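Irwood Colour Words

README for the Irwood list, a collection of the everyday words people use for colours around the house. It has 574 entries, each with a plain-English note and at least one sentence somebody wrote for us. If you've ever argued over whether a couch is teal or green, you'll have a great time in here!

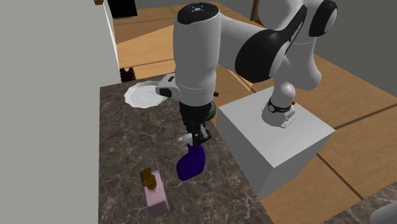
Senyo Mensah

What's in it

The main file is words.csv, one row per colour word. The columns are:

word - as the writer spelled it, so "grey" and "gray" both turn up
family - the broad group we put it in (brown, purple, orange and so on)
used_for - paint, cloth, food, hair, stone, or other
sentence - the writer's own sentence, typos and all
region - state or territory, left blank if they didn't say

There's also a smaller file, pairs.csv, with 71 pairs of words that people mix up or disagree about. "Maroon" and "burgundy" are in it, of course, and so are "beige" and "fawn". I love this file. Jawad Lashari went through every pair with me one Saturday and we still don't see eye to eye on "mauve".

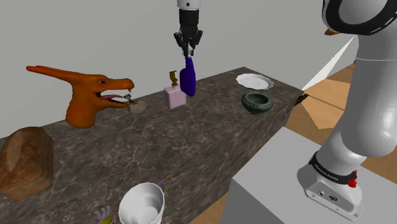
Orange, pale pink and gold on a dark brown marble benchtop.

How the words were gathered

We left paper forms at the Dileo paint shop and put the same form online. It asked people to think of a room they knew well and write down the colours in it, with no list to pick from. That last bit made a huge difference. You get "wet sand" and "old piano" and "school jumper" - things no paint chart would give you. Roughly 30 entries are family words that only make sense in one house, and they're marked "home" in the notes.

Spelling is left alone. Names and street addresses were taken out before anything was typed up.

Known problems

Brown is crowded. It has far more words than any other family, and I split it into light and dark late in the piece, so a few rows may sit in the wrong half. Purple is thin, and "indigo" and "violet" are used as if they were the same word in most of the sentences. We'd really like more purples.

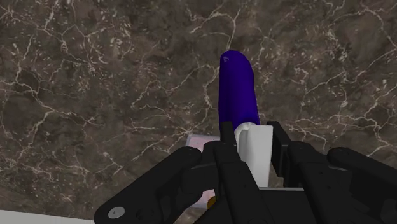
A purple with plenty of indigo in it, among brown and cream.

The region column is patchy. Please don't use it to make maps.

Changes

September: fixed doubled quote marks in the sentence column, moved "rust" from brown to orange (thanks for all the emails!), added the Bùi family's kitchen words.

Using it

Free for classroom use, games, writing and research. Please credit "Irwood Colour Words". New words are very welcome - send the word and a sentence, and tell us what it's the colour of.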